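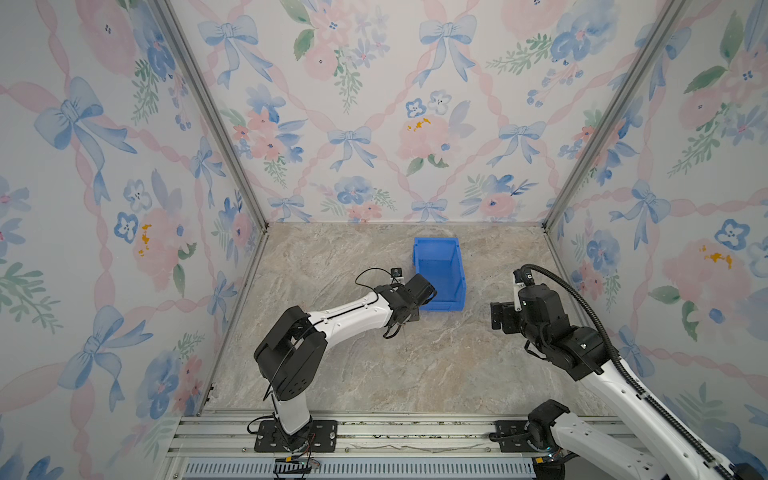
Courses > Visitor Studies > Unit 4 > Handout: Reading an accessibility claim

Unit 4: Reading an accessibility claim

Bring this handout to the seminar, along with one access page you have found yourself, from any attraction, hotel or tour operator. Don't pick a bad one on purpose. The middling ones teach you more.

1. What the word does

"Accessible" is used in travel writing as if it were a property of a place, like its postcode. I don't think it can be. A ramp is accessible to somebody, on a certain day, arriving from a certain direction. When a brochure says the harbour front is accessible, ask who checked and what they were using at the time. In most of the pages I read for this unit there was no sign that anyone had checked at all.

Watch for "fully accessible", "largely accessible" and "accessible throughout". The first is nearly always wrong. The second may be truthful but is no use until you know which part was left out. The third usually means there is a lift.

2. Case A: Covcombe

Covcombe is a small seaside town with a steep main street and a good museum at the top of it. The town's visitor leaflet, 4,000 copies of it, says the museum has level entry, an accessible toilet and wheelchairs to borrow. All of that is correct. The leaflet doesn't mention that the nearest blue badge bays are 565 metres away and downhill.

So the building passes and the visit fails. Students often write that the museum "should have thought of this". Perhaps, but the museum doesn't own the road, and the council, which does, didn't write the leaflet. Before you hand out blame, work out who could have put the distance in print. I can find three bodies that could have.

Note also that wheelchairs to borrow are kept inside the museum. Think about what that means for someone who can walk a little but can't manage the hill.

3. Case B: Flurside

Flurside is an old mill with gardens. It spent money on a tactile map, a hearing loop at the ticket desk and a bookable buggy for the grounds. The buggy runs from May until the clocks go back. The access page gives no dates for it.

The visitor survey found high satisfaction among disabled visitors. I would be careful with this. The survey was handed out in the café, which is at the far end of the route, and people who had turned back earlier never saw it. It had over 2,000 replies, and a large number like that makes a finding feel safe. It does nothing to fix where the forms were given out.

Was the hearing loop switched on? The page says it is "available". In my experience this word covers everything from a working loop to a sticker on the glass, and you have to ask.

4. Case C: the Boonchu and Gutetti schemes

Both are badge schemes. An attraction pays a fee, fills in a form and receives a logo. Boonchu sends an assessor; Gutetti relies on the attraction's own answers and may ask for photographs.

Gutetti's form has 17 questions, most of them yes or no. "Is there step-free access to the main entrance?" can be answered yes if the step-free way in goes round past the bins and needs a bell to be rung. Boonchu's assessor would probably catch that, though the visit is arranged in advance and only repeated when the fee is renewed — a long gap if the lift breaks in the first winter.

I'm not against badges. A visitor planning from a long way off has to rely on something. But treat the logo as evidence that a form exists, then go and look for the form.

5. What a useful page contains

Distances, in metres, from parking and from the nearest stop. Gradients where there is a hill. Door widths. The number of steps, if there are steps, and whether there's a rail. Where the seats are. What happens when the lift is out of order, and how a visitor would find out before leaving the house. A phone number that is answered. The date the page was last checked.

Photographs of the entrance help more than photographs of smiling visitors.

6. For the seminar

Mark up your chosen page in two colours: one for statements that a visitor could check, one for statements they'd have to take on trust. Then rewrite one paragraph using only the first kind. It will be shorter and probably duller.

If you can, ring the place and ask one plain question, for example how far it is from the car park to the door. Write down the answer word for word, including "it's not far".

Last revised 2026-02-09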